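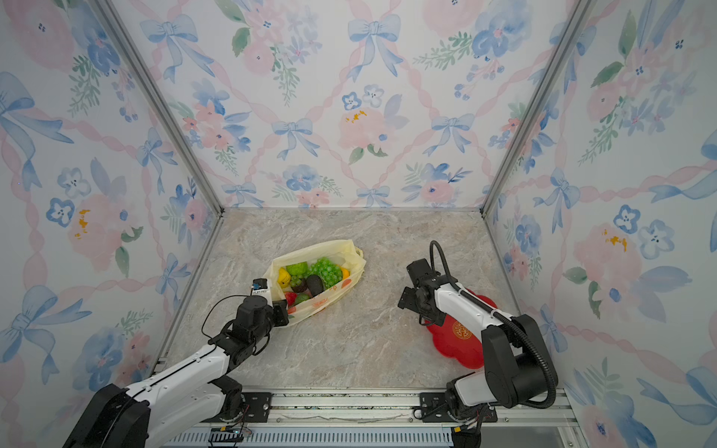 The claim that nature-themed interiors calm people is usually stated as if everyone agreed on what counts as nature. The studies we reviewed do not agree. Some used live plants, some used photographs of forests, and several used printed wall coverings, with all of these reported under the single heading of "natural content." The last group gives us the most trouble. A wall covering such as the one in Figure 1 has pink and blue flowers and green leafy sprigs, so it would pass the botanical test applied by Hutchins. It also has large blue bows and a lattice of pink ribbon, and neither of those grows anywhere. If people feel better near such a wall, we do not know whether to thank the flowers, the ribbon, the pale colors, or the fact that a bare wall has been covered at all. The coding manual used in most of this work has no place to record the question.

Trinity Hutchins's study at the Bralonero outpatient clinic is the one most often cited in favor of a strong effect. Patients waited in either a plain room or a room that had been repapered and repainted over the winter, and those in the redone room gave higher comfort ratings. We have no quarrel with the ratings. Our quarrel is with what was compared. The redone room also got new chairs, and the ceiling lights were replaced in March, partway through data collection. The report mentions the chairs in a footnote and says nothing further about them. Anyone who has spent 15 minutes in a bad chair will see the difficulty.

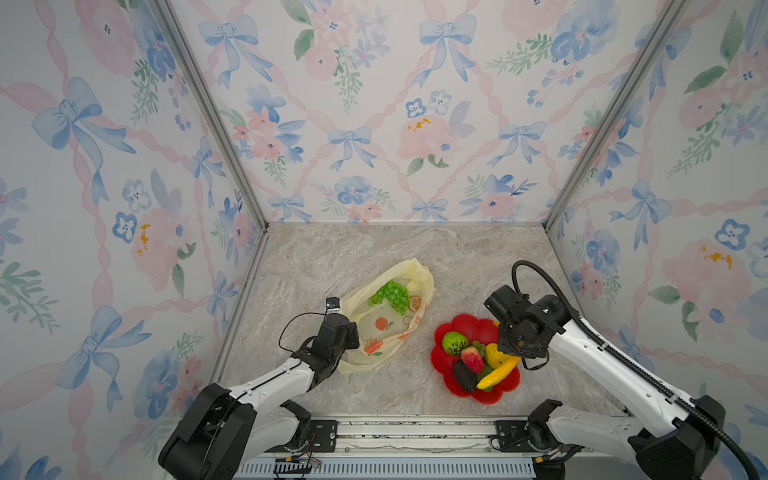
A second difficulty is that the ratings were collected by the front desk staff, who knew which room was supposed to do better and in several cases had helped choose the paper. Hutchins argues that staff enthusiasm would fade over the course of the study and that the effect did not fade with it. This may be so, but the weekly figures needed to check it were not published, and our request for them went unanswered.

Xiuying Lu tried to get around both problems by moving the question out of the clinic. Participants at the Ronholm site sat in identical rooms with identical furniture, and only the wall panels were changed between sessions. The panels showed leaves, geometric shapes, or nothing. Lu found a small difference in reported mood between the leaf panels and the blank ones, and no difference worth discussing between the leaves and the geometric shapes. We find this hard to square with the usual account. If plant forms have some special pull on human attention, the geometric panels should have done worse. Lu's own reading is cautious: people dislike sitting in front of nothing. That reading has been quoted far less often than the difference itself, and in two later reviews the geometric condition is left out entirely.

The Vukčević replication is larger, with up to 1000 responses, and for that reason it tends to be treated as settling the matter. It was carried out online. Respondents looked at pictures of rooms on their own screens and said how relaxed they imagined they would feel in them. We do not doubt that people can answer such a question, but we doubt that the answer tells us how they feel after a long wait for test results. Imagined comfort and comfort are different things, and a bigger sample of the first does not turn it into the second.

There is also the matter of the instrument. Much of the recent work relies on the Wetorix comfort scale, an 18-item form that was written for hotel guests. Several items ask whether a room is "inviting" or "cared for." A freshly decorated room will score well on these no matter what is printed on its walls, and a shabby room will score badly even if it is full of ferns. Dropping those items would have been easy. None of the studies that used the scale reports doing so, or reports the items separately so that a reader could do it.

We do not conclude from this that decoration has no effect on people. It would be odd if it had none. What we object to is the step from "patients preferred the redone room" to "natural imagery reduces stress," a step that the planning guides now take without comment. Before it is taken again, we would ask for a patterned control with no plant forms, furniture held constant, and ratings gathered by someone who had no part in the redecoration. Lu's design meets the first two of these conditions, and its result is the weakest in the group.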